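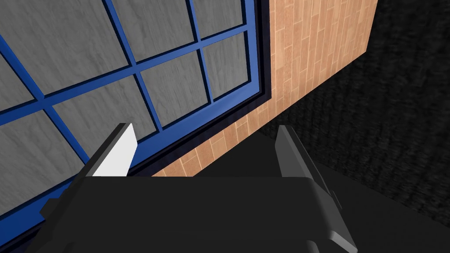 Last updated: 10/01/2023

Print this page | E-mail this page

Zaledine Street Homes to Get New Windows Before the Cold Sets In

Henríquez Housing Trust is delighted to announce that work is starting on its biggest home repair project yet, a window replacement program covering 200 homes in the Zaledine neighborhood. The first homes are already on the schedule, and every household taking part will pay nothing for the work.

Many of the houses in Zaledine still have the windows they were built with. Residents have told us about towels rolled up on sills, bedrooms that stay shut all winter, and sashes painted closed so long ago that no one remembers them opening. Old single-pane glass lets the heat right out, and families end up paying for it on every bill. We heard the same thing at door after door when we went around the neighborhood in April, and we are so happy to be able to do something about it!

The new windows are double-paned and open from the inside with one hand, a feature that older residents asked for again and again. Households can pick the frame color they like best from a set of 12, and there is no extra charge for the brighter ones. (Blue and yellow are well ahead so far, and a few blocks are going to look wonderful.)

"I grew up in a house where you wore your coat to breakfast," said Iara Cáceres, director of the Trust. "So this one is close to my heart. People should be able to sit by their own window in January and enjoy it. We have wanted to do a project of this size for years, and to see the first orders go in was a very happy day in our office - there was some dancing."

The windows will be made and fitted by Vollov, a family-run shop that has worked with the Trust on smaller repair jobs. Vollov will take on five trainees for the length of the program, all of them from Zaledine and the streets next to it. Trainees will be paid from their first day and will learn measuring, removal, fitting and sealing alongside experienced crews.

"You can learn a lot from an old window frame," said Tarek Benkirane, who will lead the fitting crews. "No two openings in these houses are quite the same size, even on the same wall. We measure each one three times and build to fit it. I'm really looking forward to showing new people how it's done, and I know they'll be proud to walk past those houses afterward."

Most homes will be finished in a single day. Crews will put down floor coverings, move light furniture away from the walls and clean up before they leave. Residents are asked to take down curtains and blinds the night before and to keep pets in a room where no work is going on. Anyone who would like a hand with curtains or heavy pieces can say so when they book, and we'll send someone over early.

Old frames in good shape won't go to waste. The Irum Community Garden has asked for as many as we can spare to build cold frames for its spring seedlings, and gardeners will collect them from the Vollov yard as they come in.

Who can apply

The program is open to homeowners and long-term renters in Zaledine. Renters need a signed letter from their landlord, and the Trust can supply a form for this. Homes with young children, residents over 65 or anyone with a breathing condition will be placed first on the list. You don't need to have used our services before.

Applications are available at the Trust's front desk and at the Zaledine branch library. Staff at both places can help fill them out in English or Spanish. After your form comes in, a member of the Vollov crew will call to set up a measuring visit.

About Henríquez Housing Trust

Henríquez Housing Trust repairs and improves homes so that people can stay in the neighborhoods they love. Its other programs include roof repair, porch and step safety, and a tool library open to all residents.

Print this page | E-mail this page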